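# What goes back in the box

Mail-order returns are handled twice: once when the parcel is opened, and again when somebody decides what the contents are worth. The second step takes longer and costs more.
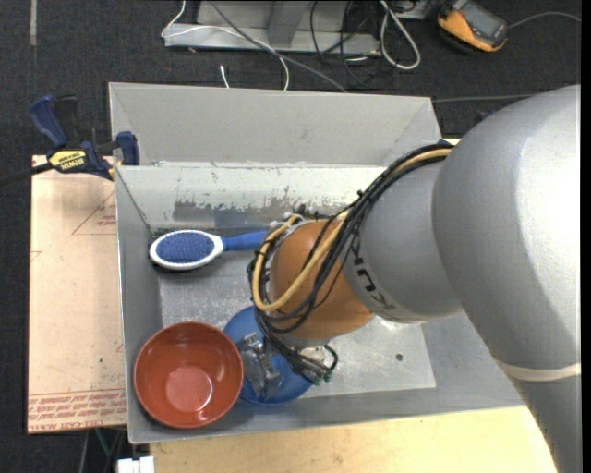
Household goods are the awkward class. Clothing can be folded and rebagged, but a kettle or a set of storage jars has to be checked for missing parts, marks and the right lid. At Budeck, a returns depot serving small retailers, the March intake was 1735 parcels. Of these, 1372 were fit for resale at full price.

The remainder were graded. Goods with damaged packaging only went to Dretis, a clearance outlet, in mixed lots. Chipped or incomplete items were stripped for spares or recycled.

Packaging has the largest effect on the result. Bunditz, which sells kitchenware, changed to a reusable inner carton last year – a heavier board with a tuck flap and no tape. The carton adds weight, and postage rises slightly on the smaller sizes. It can also be closed again by the customer without tearing, so more stock comes back in a saleable state. The firm now orders the cartons in batches of 500.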